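Tatdale Window and Door Alarm, Twin Pack

We started stocking the Tatdale after a run of break-ins on the Callcombe side of town, when it seemed like every other customer wanted something simple for a back door or a kitchen window. It sticks on in a minute, needs no wiring, and lets out a good loud shriek the moment the two halves part - you will hear it upstairs, believe me!

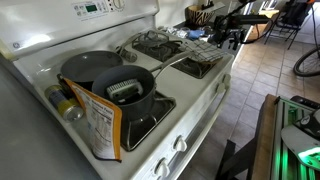 Yiğit Çetinkaya wrote to tell us that his went off at 2 a.m. when someone tried the side door, and that he has since ordered a second pack for the garage. The only thing he'd change is the switch, which he finds a bit stiff.

Each pack has two alarms, batteries and spare sticky pads. If you have older Raltberg sensors you can leave them up, as the two won't bother each other. Returns are fine within 14 days, and do please keep the box. 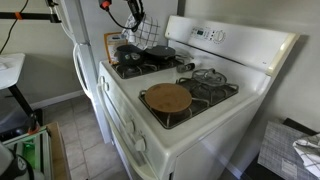
Gas stove with a glass lid and a round wooden board on the burners

Item 166. Orders in by noon leave us the same day.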